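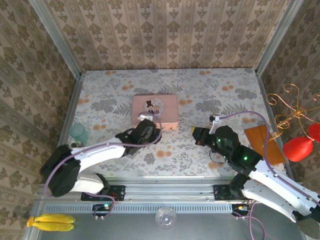 Fig. 4. Keepsake tin with a bride and groom on the lid.

4. Small items: tins, keys and papers

4.1 Before you start

Most home storage guides assume you will become a tidier person once you own the right box. This handbook doesn't. Section 4 covers setting up the Vedar cabinet for the small things that go missing in an ordinary house, and it is written for people who have bought organisers before and now keep the organisers in a cupboard.

You will need the cabinet, the six drawer liners from the bag marked B, the sheet of blank labels, a pencil and an hour without interruptions. The box says fifteen minutes. That may be true of an empty house.

The Ilari phone app mentioned on the carton is optional. Everything in this section can be done on paper, and the pages at the back of the handbook are there for that. If you do use the app, fill in the paper list as well.

4.2 Choosing a place for the cabinet

1. Pick a wall in a room you use every day. Spare rooms look sensible and are then forgotten.
2. Keep the cabinet away from radiators, outside doors and the backs of cookers. The outer casing is described as moisture resistant. We would treat that as meaning it copes with a damp cloth.
3. Leave a gap of 46 mm behind the cabinet if it stands against an outside wall.
4. Open every drawer fully before fixing anything. A skirting board or light switch that seemed well clear often isn't.
5. Fix the top bracket to the wall with the screws supplied. Plasterboard needs different fixings, which are not in the bag, whatever the parts list suggests.

CAUTION: Do not load the top drawers until the bracket is fixed. The cabinet can tip forward with two drawers open.

Note: The shelf above the drawers is rated at 600 g. Framed photographs and a plant will go past this quickly.

4.3 Sorting what you have

The usual advice is to empty everything on to a table and make three piles. It works if you finish the same day. If you are likely to be called away, do one drawer's worth at a time and put it away before you fetch the next.

1. Start with things that have a number on them: bank cards, policy papers, guarantee slips, spare fobs. Write each one on the list before it goes in a drawer.
2. Go on to keys.
3. Leave keepsakes until last. They take longer than everything else put together, and there is no prize for sorting wedding cards at speed.
4. Anything you cannot identify goes in drawer 6 with the month written on a label. If July comes round again and you still don't know what it is, you can decide then.

Decorated tins can stay as they are if they fit in the drawer. Several guides tell you to move the contents into clear boxes so that you can see them. We have our doubts. People remember a tin by its lid, and a row of clear boxes looks much the same after a week. Put a small label underneath and write the contents in the list.

CAUTION: Do not keep photographs in a tin with rubber bands, newspaper or dried flowers. These can mark the prints.

4.4 Keys

Loose keys are the part of the job most people put off. An unmarked key is nearly useless to anyone but the person who put it down, and after a while to them as well.

1. Try each key in every lock in the house, including window locks, sheds, meter cupboards and bicycle locks. Do it in one go with the list in your hand.
2. As each key is matched, tie a label to it straight away. Do not line the keys up in order and plan to label them later. 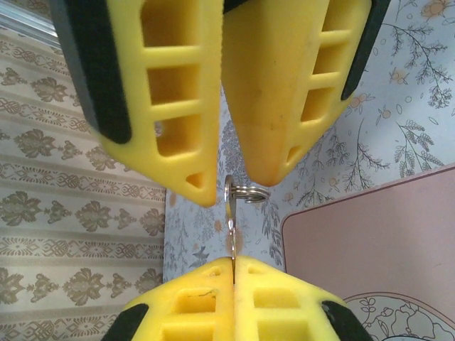
3. Use a code on the label and keep the meaning in the list. A tag reading "back door" with your house number on it is a gift to whoever finds it.
4. Hang matched keys on the rail in drawer 2, one key to a hook. The hooks will take two, but the front key then catches on the drawer above.
5. Put unmatched keys in an envelope in drawer 6. Small ones often belong to cash boxes, suitcases and desk drawers, so check the loft before you give up on them.

Note: If your cabinet has the Annamalai lock on drawer 2, it came with two keys. Keep one of them somewhere other than the cabinet. The support line reports that locking both inside is a common reason for calling, and we can well believe it.

The lock is sold as a security feature. It will keep out small children and visitors who respect a closed drawer. It should not be relied on for cash, jewellery or passports, and you should read your own insurance policy before assuming that it counts as a locked container.

4.5 Filling in the list

1. Write the drawer number first, then the item, then the code if it has one.
2. Leave every other line blank. You will need the space.
3. Keep the list outside the cabinet.

The Ilari app allows 100 entries before it asks for payment, and up to 2,000 after that. If you are getting near the second figure, the trouble is probably not the software.

Note: The app can suggest a name for an item from a photograph. Check each suggestion before you save it. In our trial at Drusstead it was quite good at spoons and poor at almost everything else.

4.6 Checking and upkeep

The leaflet in the carton recommends a weekly review. We have not met a household that keeps this up past the first month, so the table in section 9 assumes twice a year.

1. Open each drawer and compare it with the list.
2. Cross out what has gone. Do not rub it out, as it is useful to know that you once had it.
3. Wipe the liners with a dry cloth.
4. Tighten the top bracket if the cabinet moves when pushed.

If a drawer sticks, take it out and look for a label on the runner before ordering a new part. For drawers that drop at the front, go to section 7.2.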